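Notes for the Monday slot, Woko meet-up. 12 minutes, then questions.

Start with the Mendonça blog. Anonymous, first person, supposedly written from inside the council chamber. It began on Vidska and moved to Nekaseo in August, and everyone in this room has had the link sent to them at least twice. Ask for hands.

Say plainly that I don't believe it. I've read all 18 posts. The jokes are decent. The "inside knowledge" was in the public minutes every time I checked, usually a day or two earlier. A real insider would slip up now and then and tell us something new.

The visitor counter says 2,266. Counters can be set to start wherever you like, so don't let anyone wave that number at me as proof of influence.

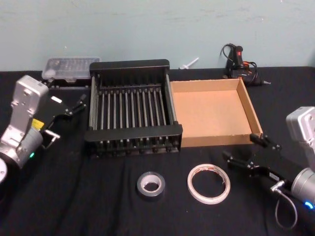

So who is writing it?
Probably a local blogger with time to read minutes and a good ear for how councillors talk. I have no name to offer and won't guess at one from the stage.

Pause, drink some water.

Next, the move. Fans say the blog was chased off Vidska. I've seen no takedown notice and no letter, only a post saying there was "pressure". Could be true. It also brought in a lot of new readers, so I'd want to see the letter.

Skip the bit on spelling mistakes if past the 2-minute warning.

Last point: those of us who linked to it as a leak should go back and add a line saying we never checked. I've done mine.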